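Module 4: Heat Transfer in Domestic Appliances
Handout 2 - Radiant elements and simple controls
Prepared by Reet Stankevičius. Read before the July tutorial.

4.1 Resistive heating

A heating element is a length of wire chosen for its resistance and for its ability to withstand repeated heating in air. Nickel-chromium alloy is the usual choice. On first heating it forms a thin layer of chromium oxide, which sticks to the surface and slows further attack on the metal underneath.

The power converted to heat is P = V²/R, where V is the supply voltage and R the resistance of the wire when hot. Resistance rises slightly with temperature, so a value measured on the bench with the element cold will give a power a little above the true running figure. For the worked problems, treat R as constant unless told otherwise.

4.2 Radiation and convection

The net power radiated by a surface of area A at absolute temperature T is

P = εσA(T⁴ - T₀⁴)

where ε is the emissivity, σ the Stefan-Boltzmann constant and T₀ the temperature of the surroundings. Temperatures must be in kelvin. Marks are lost every year on this point.
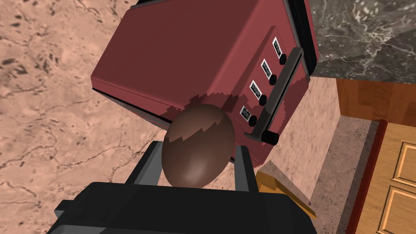

Because of the fourth power, a small change in element temperature has a large effect on output. Raising T from 890 K to 1000 K increases the emitted power by a factor of (1000/890)⁴, or 1.59. Convection from the same wire rises far more slowly over this range and can be left out of a first estimate, though it matters for the temperature of the outer casing.

4.3 Timing

Older controls use a bimetallic strip - two metals with different rates of expansion, bonded together. The strip bends as it warms and releases a catch. A second run started straight after the first will be shorter, as the strip has not cooled fully. Electronic timers charge a capacitor through a variable resistor and do not have this fault unless a correction has been built in.

4.4 Problems

1. An element has a hot resistance of 20 Ω and is supplied at 100 V. Find the power.
2. Using the Arnov data sheet, estimate the radiating area needed at 1000 K. Take ε = 0.8 and T₀ = 293 K.
3. Explain why the Messina strip in the lab set trips early on its second run.

Written answers go to Wumpini Adjei by 29th August. Show units at every step.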